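New bat, same edges

The Avlow bat everyone at the club has been talking about came in the mail last week, and I've now had 6 net sessions with it. The claim on the website is that its reshaped sweet spot "forgives" a late swing. I've been swinging late since high school, so I'm more or less the target market.

I don't buy it. My good hits went about where my good hits always go. My bad ones took the same thin edge and flew to the same spot behind me where second slip would be waiting. Henk Willems, who opens the batting for us and has far better hands than I do, tried it for an evening and said it felt nice. Then he picked up his old one again. That told me plenty.

What bothers me is the testing. Avlow says it measured 2,317 shots before settling on the shape. Fine, but who hit them? Against what bowling? A machine that drops the ball on the same spot every time will make any bat look good – our league is mostly medium pace on bumpy matting, and the ball does what it likes.

Aishwarya Shenoy, our captain, thinks I'm being unfair and that a bat needs a couple of months to settle in. Maybe. I've heard the same thing about every bat I've ever bought, usually from the person who sold it to me. She also wants me to knock it in with a mallet for another few hours, and I'll do that, mostly so she can't say I didn't.

The price is what gets me. It cost more than 300 dollars before shipping, and the grip was already peeling near the top of the handle by the third session. I wrote to them about it and got a form reply with a discount code for a second bat.

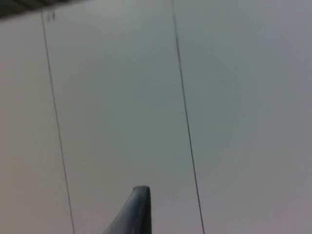
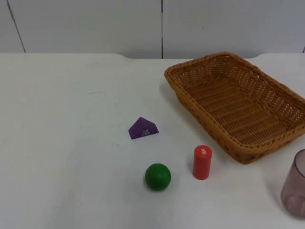

What I'd do with the money

Coaching, probably. An hour with somebody who will tell me my front foot is going nowhere would do more for my average than a new piece of willow. I'm keeping the Avlow through November, when our season wraps up, and I'll post my scores then, ducks included.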